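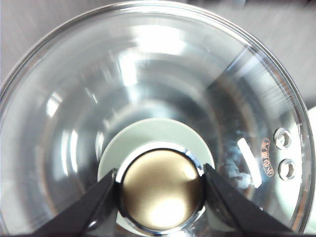
Un grand couvercle rond en verre, avec son bord en métal.

Pourquoi l'eau bout-elle ?

Quand on chauffe de l'eau, elle devient de plus en plus chaude, puis elle se met à faire de grosses bulles. On dit alors qu'elle bout. Au bord de la mer, cela arrive à 100 degrés.

L'eau est faite de particules minuscules, les molécules. Elles bougent tout le temps. Plus l'eau est chaude, plus elles bougent vite. À 100 degrés, elles s'écartent les unes des autres, même au fond du récipient, et forment un gaz : la vapeur d'eau. Les grosses bulles sont remplies de cette vapeur.

Attention, les toutes petites bulles qui apparaissent au début sont différentes. Elles contiennent de l'air qui était dissous dans l'eau.

À quoi sert le couvercle ?

Sans couvercle, la vapeur s'échappe dans la pièce et emporte de la chaleur. Avec un couvercle, une grande partie de cette chaleur reste à l'intérieur. L'eau bout plus vite et on dépense moins d'énergie.

La vapeur qui touche le couvercle plus froid redevient liquide – c'est la condensation. Les gouttes grossissent, puis retombent. La buée sur le miroir de la salle de bains se forme de la même façon.

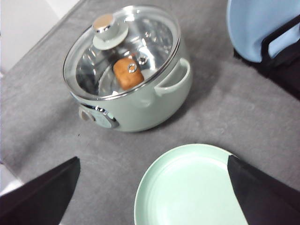
Une marmite électrique vert menthe. Le petit anneau argenté du couvercle laisse sortir la vapeur.

Et en montagne ?

En altitude, l'air appuie moins fort sur l'eau. Les molécules s'échappent plus facilement et l'eau bout avant 100 degrés. À plus de 230 mètres, la différence est encore trop petite pour qu'on la remarque en cuisine. Au sommet du mont Blanc, l'eau bout vers 85 degrés. Les pâtes y mettent plus de temps à cuire.

Peut-on perdre de l'eau sans la faire bouillir ?

Oui. Une flaque disparaît au soleil sans jamais bouillir. Les molécules de la surface partent dans l'air petit à petit – c'est l'évaporation.

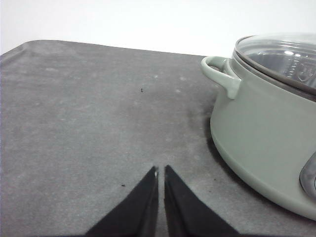
Une table grise. Une goutte posée sur une table finit elle aussi par s'évaporer.

À essayer avec un adulte

Verse la même quantité d'eau froide dans 2 verres. Couvre l'un des deux avec une soucoupe et trace un trait au niveau de l'eau. Attends 7 jours, puis compare.

Mots à retenir

Ébullition : passage rapide de l'eau à l'état de vapeur, avec de grosses bulles.
Condensation : passage de la vapeur à l'état liquide.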